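What Is Inside a Computer?

A desktop computer is a box full of parts. Each part has its own job. The power supply takes electricity from the wall and shares it out through wires.
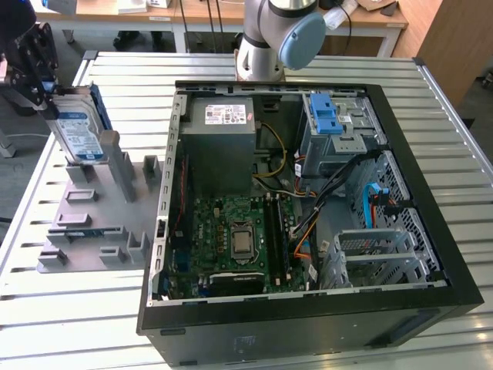
By the Karo Kids science editor

The big green board is the motherboard. The other parts connect to it. Near its middle is the processor, a chip with a silver top. It follows instructions, one after another, very fast.

Memory goes in the two long black slots. It holds what the computer is using right now. A hard drive keeps your files when the power is off.

Always ask an adult before opening a computer.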